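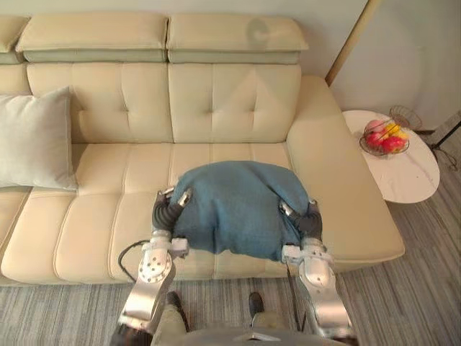

Ustisska
Writer and photographer, household machines

Can a machine do the chores yet? This gallery looks at the small jobs, the ones that take a person a few seconds and a machine rather longer.

Folding, on the sofa. Two arms, one gripper at each side of a teal-blue cloth. The cloth is already folded and bulges a little in the middle. Soft things like this are still hard – they change shape every time they are touched.

At Pimia we have kept notes on 374 attempts at folding since June. Small cloths go fairly well, with up to 200 good folds so far. Fitted sheets are a long way off. For now I would still do my own laundry.

January 31, 2018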